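Buying the arm is the easy bit

What a small workshop learned about budgeting for a robot that has to cope with shopping

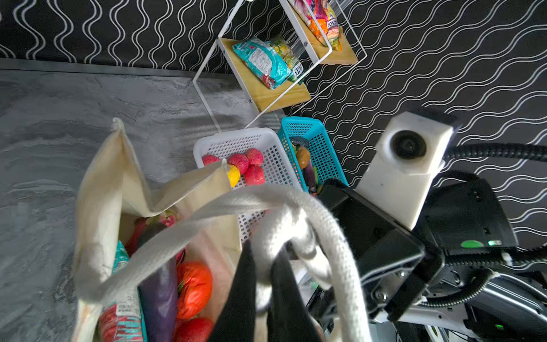 Tae-yang Gil would spend the first chunk of any robot budget on fingers. The arm gets all the attention in the brochure, he told me over a very strong coffee, and then it arrives and you find you've got nothing left for the part that touches things.

I had gone to Grundlow to ask a dull question, which was how a business with a modest pot of money should plan for its first robot, and I came away so cheered up that I missed my train. The workshop helps small food shops and kitchens try out automation before they sign for anything. Much of the day goes on groceries. Aubergines, dragon fruit, crinkly snack packets, a canvas bag with rope handles: the sort of stuff that rolls and sags and never sits the same way twice. If you want to know what your money has to cover, watch a gripper working its way into a tote bag by the handles. I could have stayed there all afternoon (I very nearly did).

Soft goods change the sums. A machine that moves identical boxes can be fitted with one plain gripper and left to it for years. Mixed shopping asks for fingers with some give in them, and the black fabric coverings that Gil's team favours are treated as a running cost, like printer ink. They go on a line of their own in the budget, and so do the white 3D-printed mounts for the little cameras. Gil prints those on site. A spare costs almost nothing if you've already got the file and a reel of plastic, and rather a lot in lost time if you haven't.

The rule he gives to every visitor is to split the money before looking at a single catalogue. Set aside one share for the arm and another for whatever goes on the end of it. Then put by a third for the room: counter, shelves, lights, cables, somewhere to stand the computer. People forget the room. One bakery he worked with, Undberg, had a lovely arm delivered in February and then discovered its worktop flexed every time the thing moved. The new worktop came out of the training money, and the training got done in the evenings by whoever was still awake.

Jae-hoon Min handles the buying side at Grundlow and keeps the spreadsheet that everybody asks to copy. It is a thing of beauty, if you like that sort of thing, and I do. There's a tab for parts that wear out and one for parts that take ages to come. Cable conduit has its own row. Min started it after a quote from a supplier left the conduit off altogether, and the extra came to £500 once the fittings were added.

His other habit is to price the practice. An arm that handles fruit needs fruit to handle, real or otherwise, and plenty of it, in baskets and bags and up on shelves. A customer called Nic Giolla set aside £1,170 for props and packaging in its first year and spent the lot. Min thinks that was money well used. He would cut the monitor budget first, and then the nice chairs.

So what about the big number? Min won't give one, and I did try. He will say that a second-hand arm in good order can be a fine way to start, provided you ask for the service record and check that the controller still gets updates. He also likes hiring. Wesex, a farm shop with a busy packing room, took an arm for 8 weeks before buying, at £4,000 all in, and changed its mind about the size it wanted. The smaller model reached everything on the counter and left space for a person to work alongside.

Gil would like more people to hire first, and to bring their own shopping when they come for a trial. Bring the awkward things, he says. Bring the bag your customers really use, with the floppy handles, and the packets that slide about. An hour with those will tell you more about which gripper to order than a week of reading, and you'll have a grand time doing it.

Min's spreadsheet has just gained a new tab, for insurance. He's still arguing with Gil about what colour it should be.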